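Hustilus bathrooms and cleaning — progress report for August
August 26, 2024

Hello again, and thank you for waiting while I got the receipts in order (all 18 are in the folder, including the one that went through the wash). The kitchens are finished, so this month has been nearly all bathrooms, and I've enjoyed it far more than I expected to!

The biggest change is the toilet routine. We used to squirt, scrub and flush in one go, and the limescale just laughed at us. Now the Vodadix goes in first, lid and seat up, and gets left alone while we do the basin and the mirror. Then the brush goes right down into the water and up under the rim, all the way round.
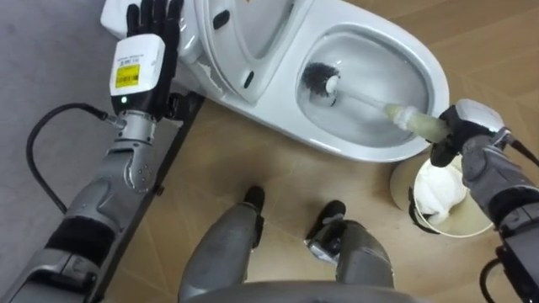 Hedvig Grønli
Household Coordinator, Hustilus

I've spent 731 kroner on supplies so far, mostly Vodadix and new brushes. We went for the ones with a round head and a pale green grip, and I'd happily order more — the old flat ones never reached the back of the bowl. The Clemel floor soap was a disappointment, I'm sorry to say. It left the wood-look floors streaky however little we used, so I've gone back to the ordinary stuff and given the spare bottles to the Østergaard flat, where the floors are tiled and it seems to behave.

Small bins have been a bit of a saga too. I want one in every bathroom, low and round and within reach of the toilet, and I want it emptied before the floor is mopped (we kept doing it the other way about and treading bits everywhere). That's now written on the card inside the cupboard door. The card also says to hold the brush over the bowl to drip before it goes back in its holder, which has put an end to the puddles. 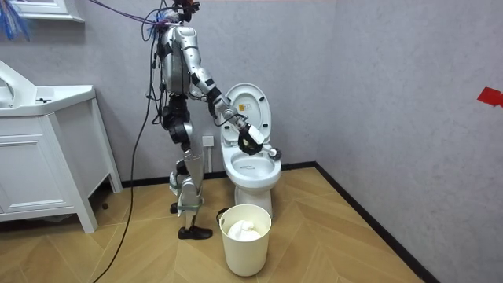

Poul Skov read the draft of this and wondered whether the brushes should be swapped on a fixed date or simply when they look tired, as he'd hate to see good ones thrown out. He would also like the limescale treatment done less often in the flats with softer water.

Fair points, both. I'll try swapping by eye first and keep a note of what we get through. What's left to do is 2 bathrooms upstairs and the shared one by the laundry, and for those I'd like to ask for another 375 kroner, mainly for brushes and a decent mop head. The order form is in the same folder as the receipts and only needs your signature.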